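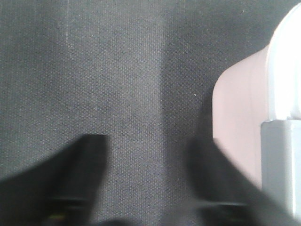

Charcoal weave, with a little pink off to the side.

1/ Okay, I promised a few of you a proper write-up of Stevora, the captioning program I've been using for my long interviews, and I kept putting it off, so pour yourself something and settle in. I'm going to wander a bit, as I do.

2/ Some background first. I caption oral history recordings, mostly older folks talking at their own kitchen tables, and the files are long and full of people talking over each other. For years I typed captions inside my video editor, one little box at a time, and if I trimmed the start of the clip every box after it slid out of place. I would sit there nudging them back and mutter.

3/ Stevora is a separate program. You bring in a finished cut (or a rough one, it doesn't mind), it draws the sound wave along the bottom, and you type in a plain column on the left like you're writing a letter. Tab starts a caption, Enter ends it. I love this more than I can explain to my family!

4/ The thing that sold me was the ripple shift. If I cut eight seconds out of the opening, I tell it once, and everything after that point moves together. My biggest project has 4000 captions in it and the shift went through before I'd reached for my tea.

5/ It has a free version that stops at 203 captions per file, such an odd number that I wrote to ask about it and got a very kind answer that didn't really explain it. Plenty for a short clip, though, and the free one exports without a watermark – please try it before you pay for anything.

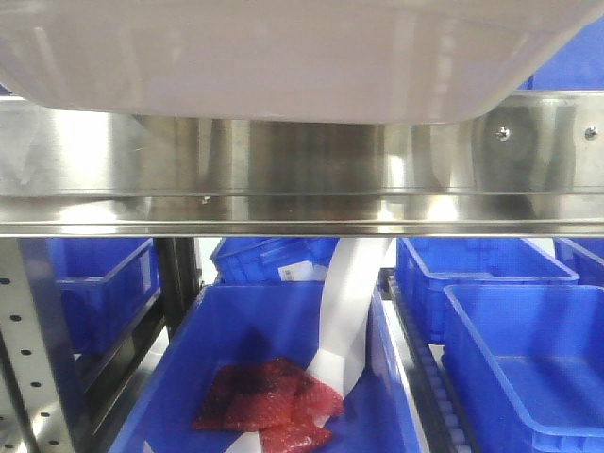

Jayanthi Rai: Does it handle two speakers on screen at once? My editor stacks them in whatever order it likes and I end up swapping them by hand every single time.

6/ Jayanthi, yes, and I should have started there! Each speaker gets a track, you drag the tracks into the order you want, and the top one stays on top through the whole file. You can give each one a color too, though I'd go easy, because yellow and pale green look nearly the same on my sister's old television and she let me know it.

7/ Now for the grumbles, and I do have some. The spell checker only knows one language at a time. My speakers slip between two or three in a sentence, so half the column is underlined in red and I've learned to look straight through it. You can add words to a personal list, but the list belongs to the project and doesn't follow you to the next one. I have typed "Arumugam" into that box more times than I care to say, and he's in nearly all of my recordings.

8/ The automatic line breaks aren't great either. It'll happily leave "the" hanging at the end of a line all by itself. I turned that off and break the lines myself, reading them out loud as I go. It's slower, but I catch my typos that way, and I've come to enjoy it on a quiet evening.

9/ Saving. It keeps the last five versions of your file and quietly drops the older ones, so if you're about to do something big, make a copy under another name first. I lost an afternoon's timing in September from not knowing this, and Rajeshwari Shenoy very patiently sat on the phone while I put it back together. 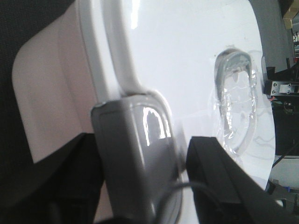 10/ Exporting! Plain SRT works everywhere I've tried it. If you want the styled kind with colors and positions, you need the Curnik add-on, which costs extra and has a settings window that looks like it wandered in from another program. Set the frame rate there to match your video before you touch anything else. Mine defaulted to the wrong one and the captions drifted later and later until people were laughing at jokes that hadn't been captioned yet.

11/ A couple of you asked how it compares with Tirkholm. I used that for one short project and liked the look of it, and its search is better, I'll give it that. But it wants to be online the whole time, and my connection out here has moods. For short clips with a team I'd probably lean that way – for long files and one stubborn person at a desk, I'm staying where I am.

12/ If you want my keyboard shortcut sheet, ask below and I'll post it. It's messy and some of it is in pencil.

Contact | Terms | © 2018 | Back to top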